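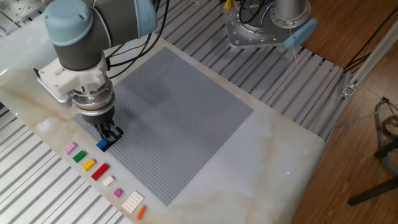 Ilham Filali hat nach der letzten Stunde gefragt, warum wir den Roboter überhaupt mit der Hand führen sollen, wenn man die Position der Steine doch messen und programmieren kann. Die Frage ist berechtigt, und ich möchte sie am Anfang von diesem Skript beantworten.

Kategorie: Lehre > Robotik > Übungsunterlagen

4. Vormachen statt programmieren

Beim Aufsetzen auf eine Noppenplatte genügt die Position allein nicht. Der Stein muss gerade über den Noppen stehen, und die Kraft darf erst danach steigen. Ein Mensch macht diese kleine Korrektur ohne Nachdenken. Genau diese Korrektur wollen wir aufzeichnen.

4.1 Führen mit der Hand (kinästhetisch)
Der Arm wird in die Schwerkraftkompensation geschaltet, und man bewegt ihn am Handgelenk. Man spürt den Kontakt direkt. Nachteil: die eigene Hand verdeckt oft den Greifer, und die gemessenen Kräfte enthalten auch die Kraft der Hand.

4.2 Fernsteuerung
Man bewegt ein Eingabegerät, und der Arm folgt. Die Kamerabilder bleiben frei von der Hand, aber man verliert das Gefühl für den Kontakt. Anfänger drücken deshalb meistens zu stark. Bitte die letzten Millimeter langsam fahren.

4.3 Was wird gespeichert
Gelenkwinkel, Öffnung des Greifers, Kamerabild und Zeitstempel. Im Datensatz Lerkent liegen 231 Vorführungen, davon sind 49 abgebrochen. Die abgebrochenen bitte nicht löschen, wir brauchen sie in Kapitel 6.

Aufgabe zum Kapitel: Nehmen Sie in Zweiergruppen dieselbe Bewegung mit beiden Methoden auf. Vergleichen Sie den Verlauf der Höhe über die Zeit und beschreiben Sie, wo die Kurven sich trennen. Abgabe im November bei Gudrun Isaksson.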